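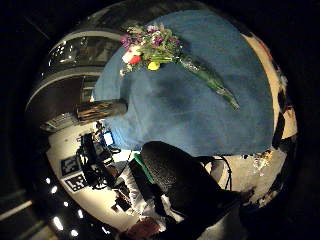

Figure 3.1 Bouquet in green cellophane on a blue cloth.

Chapter 3
Does Voting Make Us Neighbors?

Civics books like to say that a high turnout shows a healthy town. Be careful with that claim. In Vovitstead, 165 people voted on the new water charge, and the mayor called the result the will of the community. Which community? Renters whose landlords paid the bill had no vote at all.

Mio Sugawara, who studied the town for 30 months, found that most voters could not name one person on the other side. They shared a ballot box — and little else. 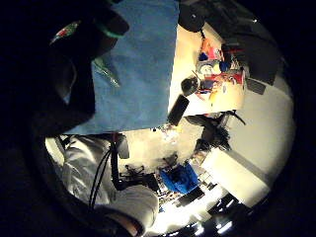 Figure 3.2 Black glove beside a sheet of blue material.

This chapter compares Vovitstead with Dendau, where turnout was 41 percent and quarrels over the same charge were settled in open meetings. We should doubt the easy lesson there too. Meetings favor people with free evenings. As you read, ask who was counted, and who did the counting.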